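# Shoes, Racks and the Hall at Linden

Updated 27th May

My hall gallery began as a page for showing my sister where I'd put her boots. It has grown. People I have never met now write to me about where they keep their trainers, and I write back, so I have only myself to blame.

For newcomers: Linden is a narrow terraced house in Stunby, a village of 3,000 people and a great deal of mud. The front door opens straight on to the hall, the hall goes straight to the stairs, and anything left on the floor between them gets kicked, sworn at or worn by the wrong person. I have lived here for four years. For most of that time the shoe storage was a heap.

The notes run from the front door inwards. Prices are what I paid, apart from the ones I've been too embarrassed to write down.

## The doormat

Coir, plain, bought after its predecessor (it said WELCOME, and then for a long while it said COME) gave up altogether. The new one says nothing and does the job better. It sheds. I'm told they stop shedding after a bit, by the same sort of people who say that about dogs.

If you're buying one, measure the gap under the door first. I didn't, and for most of February the door could only be opened by someone who meant it.

## The heap, historical

I include the heap for completeness. It lived to the left of the door and at its height it held every shoe in the house plus an umbrella and a tennis racket. Nothing was ever lost in there, exactly. Things simply became unavailable.

The heap had its defenders. Maricica Dumitrescu, my lodger at the time and a woman of firm views, held that it was the only system in the house that everybody understood. You came in, you took off your shoes, you added to it. She wasn't wrong, and I haven't managed to get the same level of cooperation out of anything since.

## The basket years

After the heap came the basket, which was the heap with sides. Wicker, with a lid, and rather handsome when shut. It was never shut. A lid on a shoe basket asks you to do two things when you come in from the rain, and on a good day I am willing to do one.

The wicker also caught laces. If you've ever tried to leave for a train with a basket attached to your foot, you'll know why it now lives upstairs full of wrapping paper.

## The over-door pockets

We don't need to dwell on these. Clear plastic, hung on the inside of the cupboard under the stairs, and good for flip-flops, plimsolls and anything belonging to a small child. My feet are a size ten. The walking boots leaned out of their pockets like passengers being ill over the side of a ferry, and eventually the hooks bent.

I kept the pockets. They hold gloves, lightbulbs and the key to a shed we no longer have.

## The expensive one

There's a shop in Rarnadbridge that sells furniture for halls and nothing else, and I went in there for a look, which is a thing I say. I came out with a tilting cabinet in a shade of white called something like Oat. It cost £104 and has 2 drawers that drop forward so your shoes stand on their noses in the dark.

I'll be fair to it. Shut, it's the tidiest object I own. It takes up very little of the hall and you can put the post on top. Court shoes love it. Trainers tolerate it. Anything with a proper sole has to be fed in at an angle, and then the drawer won't quite close, and you have a cabinet with its tongue out.

Damp is the other difficulty. Put wet shoes in a closed drawer in a house like ours and you'll be reminded of it every time you sort through the letters. I dried mine on newspaper by the radiator and then put them away, and after a week of that I realised I had reinvented the heap and was keeping a very smart cabinet next to it.

It's still here. It does scarves.

## Open shelves, at last

What finally worked was the dullest answer, a small open rack with three levels. Sayaka Ishida, who reads this page more closely than I'd like, had been recommending one since the basket. She has a Takeda, a make I'd not come across, and she sent me so many messages about it that I began to suspect shares.

I put off buying one because I thought open shelves would look untidy. They do look untidy, if you put untidy things on them. I hadn't considered that the shoes themselves might be asked to improve.

A few things I wish I'd worked out before I went shopping:

- **Height between shelves.** Low canvas shoes will go anywhere. Ankle boots won't. Take your tallest pair to the shop, or take their measurement, and ignore anyone who looks at you.
- **A lip round the top.** A bare flat board is a launching ramp for keys. Even a slight raised edge saves you a lot of kneeling.
- **Thin legs.** They look frail and they're fine, and you can get a brush in between them. You'll be wanting a brush.
- **Depth.** Heels sticking out at the back are no bother unless the rack goes against the wall, where it is going.

## Who lives on which shelf

The top is not for shoes. I feel strongly about this and am in a minority of one. The top is for keys, a dish, whatever has to go back to the library, and for sitting a bag on while you look for the keys which are in the bag.

The middle gets the everyday pair. You can reach it without really bending, and since it's the shelf your eye goes to, it makes sense to put something decent on it. Black canvas with white laces is hard to beat here. They go with everything, they sit flat, and from the kitchen doorway they make it look as though somebody in the house has a plan. Toes outward, please. Sayaka does hers heels outward so that she can grab them by the collar, and we have agreed to stop discussing it.

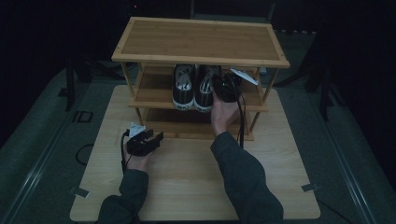 The bottom shelf I try to leave alone. I know how that sounds, given what I've just told you about the shortage of space, but an empty shelf is where visitors' shoes go, and visitors who are given a shelf don't line theirs up across the foot of the stairs. It's also the level that collects the grit, so if it has to be wiped I'd sooner not be moving boots to do it.

The system breaks down at Christmas, when there are more visitors than shelf, and we go back to the heap for a few days. I find I look forward to it.

## Putting a pair away, a short course

Hold both shoes together by the heels. Knock them against each other outside the door, over the step, and do it harder than seems polite. Tuck the laces inside. People skip the laces and then complain that the rack looks like a bowl of noodles.

Slide them in side by side, not one behind the other, and nudge the second one up against the first. If they won't go side by side, you have bought too narrow a rack or grown too wide a foot, and either way it's a conversation for another page.

White rubber soles will show everything. An old toothbrush and washing-up liquid brings them back, and so does toothpaste, though then your shoes smell of mint and you get asked about it. Don't put canvas ones in the tumble dryer. I'd rather not say how I came by that.

## On wood

Bamboo and the bamboo-coloured woods are cheerful things to have in a dark hall. They pick up what light there is, and they hide dust far better than Oat does. Wipe them with a cloth that's barely damp and then wipe them again with a dry one. Standing water will raise the grain and leave a ring, and a ring in the shape of a wellington boot is surprisingly hard to pass off as a feature.

If yours wobbles, check the screws before you blame the floor. Then blame the floor. Mine slopes towards the street, as does all of Stunby, and a folded bus ticket under one leg has seen us right for months. I've been offered proper felt pads. The bus ticket has seniority.

## Letters

Maricica wrote to say that her new flat has a built-in shoe cupboard with its own light, and that she has started a heap in front of it. She seems very happy.

Somebody who signed only as "Size Six" asked whether slippers count as shoes for the purposes of the rack. They don't. Slippers live wherever you last stopped being cold, and no furniture has ever changed that.

And a reader in Rarnadbridge wants to know if the tilting cabinet is for sale. It is. Collection only, scarves not included, and mind the mat on your way in.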